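홈 > 설치 안내 > 욕실 설비 > 전기온수기

Lovbridge 순간온수기 설치 설명서
3장. 벽면 고정과 전원 연결
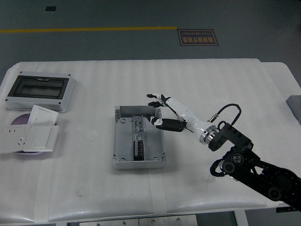 온수기를 벽에 걸기 전에 잠시만 시간을 내어 이 장을 끝까지 읽어 주세요. 처음 설치하시는 분들은 마음이 급해서 본체부터 들어 올리시곤 하는데, 부속을 먼저 펼쳐 놓고 시작하시면 한결 편하답니다. 바닥에 그냥 두면 긁히기 쉬우니 흰색 골이 진 완충 폼을 작업대에 깔고, 투명 창이 달린 회색 함 덮개나 흰색 콘센트 커버 같은 것들을 그 위에 올려 두시면 좋습니다.

1. 분전반의 차단기를 내리고 급수 밸브를 잠급니다.
2. 동봉된 종이 본을 벽에 대고 구멍 자리를 표시합니다. 위아래 구멍 간격은 378mm입니다.
3. 천장에서 본체 윗면까지 200mm 이상 띄워 주세요. 나중에 필터를 꺼내실 때 이 공간이 꼭 필요합니다.
4. Ikeo 브래킷을 나사로 고정하고 본체를 위에서 아래로 천천히 겁니다.
5. 급수관을 연결하고 물을 충분히 흘려 공기를 빼 줍니다.

참고: 기존 제품의 나사 구멍이 남아 있다면 폭 400mm의 Zeman 덮개판으로 깔끔하게 가리실 수 있습니다.

주의: 전원 배선은 반드시 전기공사 자격이 있는 분께 맡겨 주세요. 물을 채우지 않은 채로 전원을 켜면 히터가 손상됩니다.

온도 설정은 84쪽에서 이어집니다.

Stiltov 고객지원 | 무단 전재 금지 | 맨 위로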